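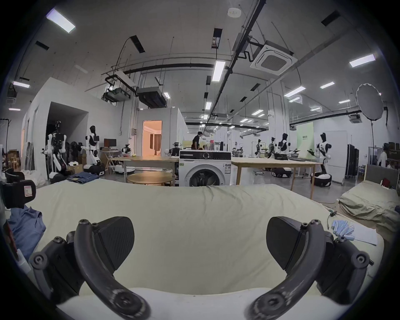

3. Household tasks: status

Present: Florencia Ocampo (chair), Imani Rosenthal, Dardo Daza, Bautista Echeverría (minutes). Apologies: Baltasar Daza.

3.1 Bed making. Rosenthal reported 245 attempts at straightening a wrinkled sheet. A run passes if no fold higher than 13 mm remains. Pass rate is over 50 percent with a single fitted sheet and falls sharply once clothing is left on the bed. D. Daza asked that shirts be scored as a separate task. Agreed.

3.2 Laundry. Loading a front-loading washer is repeatable when garments start in a basket. Picking jeans up off the floor is not. Denim folds under itself and the second grasp misses. Echeverría noted that detergent dosing is still done by hand in all trials. No change proposed before December.

3.3 Hand-held gripper recordings. Ocampo asked whether the finger pads hold thin cotton without slipping. Rosenthal: yes on a single layer, unreliable on hems. Cinen to quote for a softer pad.

3.4 Readiness statement. Vinari wants one sentence for its buyers on whether the machines can do chores unattended. Draft wording, "selected chores, with supervision," accepted. D. Daza asked that his objection to "selected" be recorded.

Actions
Rosenthal: split shirt scores from sheet scores.
Echeverría: request pad quote from Cinen.
Ocampo: send wording to Vinari.

Item 4 (Mindelstead lease) deferred. Meeting closed 3:50 p.m.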